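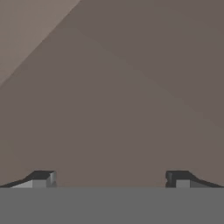 Unit 7: Reading a business biography

Subject: Noreen Egan, founder of Gaillard Freight

Egan was born in Raltside and raised there by her grandmother. She left school at 15 and took a job as a packer at a seed warehouse. In her third year she was moved to the dispatch office, where she learned bookkeeping.

She bought her first two trucks with a loan from Pádraig Quinlan, a retired grain dealer. The firm was registered in April under the name Flimard and became Gaillard Freight after the move to Firnham. At its largest it had 400 employees.

Sources
The main source is the set of interviews recorded by Sanaa Belkadi. Company ledgers cover the Firnham years only. The loan is known from one letter, and its terms are disputed.

Terms
Primary source: a record made by a person who took part in the events.
Authorized biography: a life written with the subject's consent.

Assignment
Write 700 words on Egan's years in the dispatch office. Cite at least one ledger entry and one interview. Mark any claim that rests on a single source.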